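Otwood Hard Wax Oil, Clear Satin

Home > Wood finishes > Interior oils > Table and worktop

Product code OT-11-S
Made by Drernico
In stock. Orders placed before 3 pm leave the warehouse the same day.

Otwood is a clear hard wax oil for indoor tables, desks, shelves and worktops. It soaks into the top of the wood and leaves a thin satin layer that can be wiped down with a damp cloth. It can be patched in one spot later on without sanding the whole surface.

Suitable for

Oak, ash, beech, birch, maple, pine and most other bare or previously oiled timber. It can go on veneer if the veneer is sound and has only been lightly sanded. Do not use it over varnish, paint or polyurethane - it will stay sticky on the surface and will have to be scraped off.

Very oily woods such as teak and iroko should be wiped with methylated spirit first and left until dry. Test a piece on the underside before you start.

Sizes

Sample pot, enough for a small shelf
Half-litre tin
One-litre tin
Trade tin, to order

One litre covers 16 square metres in a single coat on planed hardwood. Softwood takes more, and end grain takes a lot more.

Finish and colour

Satin. The oil darkens most timber by a shade, much as water does when you wipe it over bare wood. Pale woods go slightly yellow. If you want to keep ash or maple as close as possible to its bare colour, order Otwood Pale, which has a small amount of white pigment in it. Two coats of Pale are enough. A third starts to look chalky.

How to apply

Sand to 120 grit, then 150. Stop there. A finer paper closes up the surface and the oil sits on top. Vacuum, then wipe with a dry cloth.

Stir the tin well with a flat stick, down to the bottom. Do not shake it.

Put on a thin coat with the Nuttall short-pile roller or a natural bristle brush, working along the grain. After 15 minutes go over it with a lint-free cloth and take off anything that has not soaked in. Leave overnight with a window open. Rub down lightly with a grey pad and apply the second coat in the same way.

The surface can be used gently after 24 hours. Full hardness takes 11 days at normal room temperature, longer in a cold workshop. Until then keep water off it and don't cover it with a cloth or mat.

Rags soaked in oil can heat up and catch fire by themselves. Lay them flat outside to dry or put them in a bucket of water before you throw them away.

Drinks, rings and stains
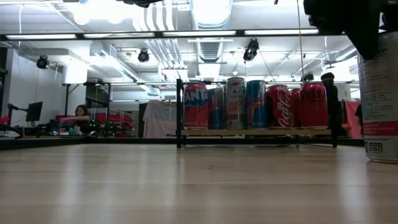

Ferenc Kovács
Technical adviser, wood finishes

Drinks cans are the thing I get asked about most, ahead of wine and hot mugs. Once the oil is fully hard, fizzy drinks wiped up within the hour should leave no mark. Cola left overnight can leave a dull ring where the acid has worked on the surface. Rub the ring with a grey pad, following the grain, and put on a very small amount of oil with a cloth. Buff it off after 15 minutes.

A chilled can will also drip, and standing water does more harm on an oiled top than most people expect. Use a mat, or keep cans on a rack.

For day-to-day cleaning use Wistico soap, one capful to a bucket of warm water. Avoid bleach, cream cleaners and anything with ammonia in it.

Desks in daily use want a fresh coat every year or two. Shelves can go almost 3 times as long.

Storage

Press the lid down firmly and keep the tin away from frost. An opened tin lasts until a skin forms - lift the skin out and strain what is left through a stocking before using it.

Page last checked 22 Apr 2026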